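Open day at Bitach: a look at the Inell simulator

I drove out to the Bitach open day in September mostly for the free lunch, and ended up spending the whole afternoon at the Inell stand! Inell is their kitchen simulator for trying out robot arms on a screen before you buy a real one. The dining table scene had a camera, a red fruit, a toaster and (my favourite) a lumpy green skull.
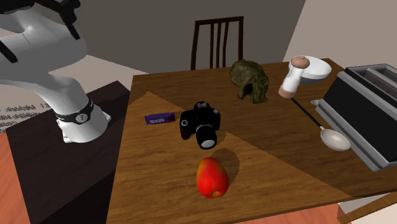

Setting up a task

You pick a room, pick your objects and type in what you want done. The library has 3,000 objects, and the base licence covers 61 rooms. I liked how the sun patches fall across the table and floor, as shadows like that muck up our vision software at Fothergill all the time. You can swing round to another view whenever you like, and this one takes in a good bit of the room.
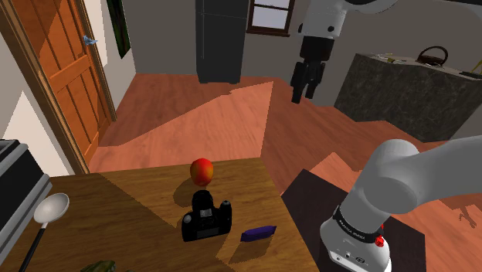

The Franka arm at the table, with the fridge and counter further back.

The view I'd pay for is the close one, looking past the gripper fingers. You can see straight away how the apple sits in the gap between them, and what else is near enough to get bumped.

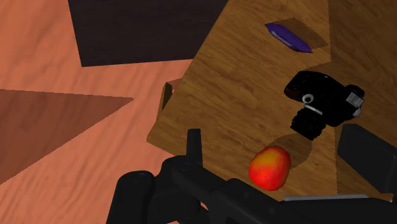
Price and gripes

It's $384 a month per seat, a bit steep for a small shop like ours. The menus are fiddly too, and I lost my colour settings twice. Still, I've signed up for the trial, and next up is the Rernden demo in the same building.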